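Kullidholm Long-Sleeved T-Shirt, Adult
Item 1552
Supplied by Beaudoin Household Textiles

The Kullidholm is a plain-cut long-sleeved T-shirt for everyday wear at home, at work or under a heavier layer. It is knitted from combed cotton with a fabric weight of 145 grams per square meter and is offered in mustard yellow, charcoal and navy. Charcoal and navy are supplied plain. Mustard yellow is also available with tone-on-tone lettering across the chest.

Sizes run from extra small to double extra large. Customers who are between sizes are advised to order the larger one. Measurements are taken with the garment laid flat, face up, and the sleeves drawn out from the shoulder – the size chart should be read in the same way.
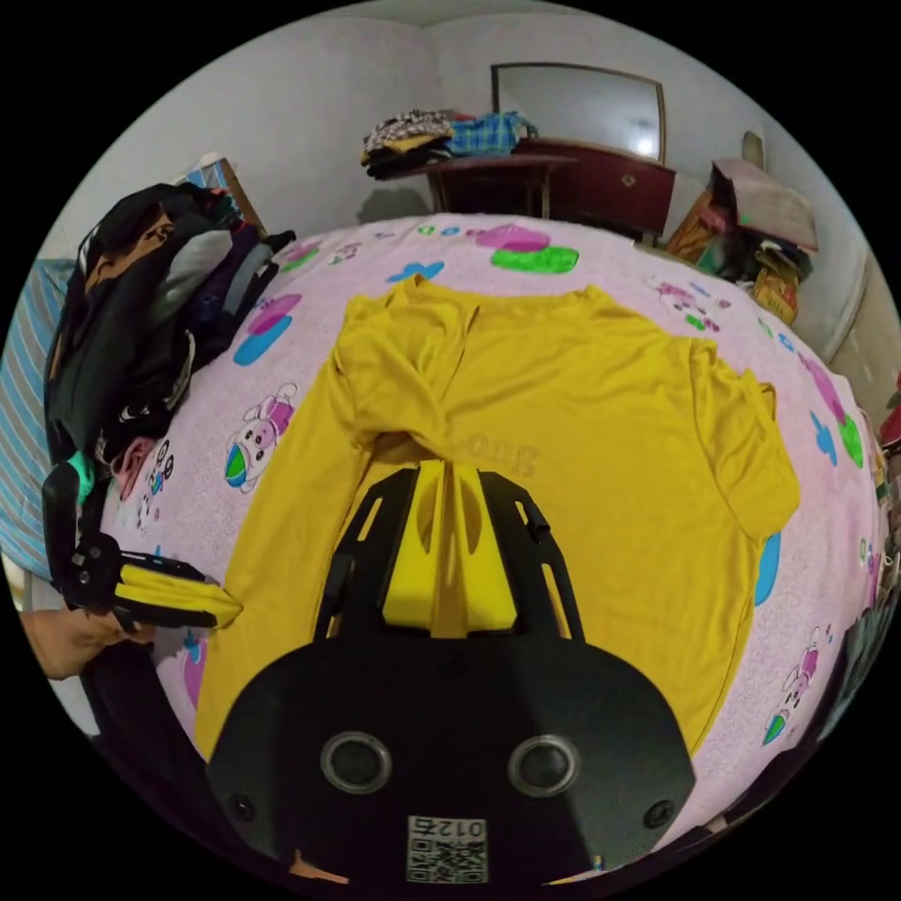

Mustard yellow, laid out on a bed with the right sleeve folded at the shoulder.

Folding and storage

Spread the shirt on a bed or table and smooth the body from the neckline to the hem. Bring each sleeve in at the shoulder, fold the sides toward the middle, and fold the length in half twice. Long-sleeved shirts should be stored flat in a drawer or on a shelf. Hanging for long periods may stretch the neckline.

Care

Machine wash with similar colors at no more than 60 degrees Fahrenheit for the first 2 washes, and in warm water after that. Turn lettered shirts inside out before washing and ironing. Do not bleach. Tumble dry on low.

Ordering and returns

Unworn shirts may be returned within 60 days of delivery with the packing slip enclosed. Orders for schools and residences are handled separately by Solange Fortin at the Dronmont office, and should state the item number, color and size for each shirt. Lettered shirts are not available in double extra large.

Page revised November 8, 2023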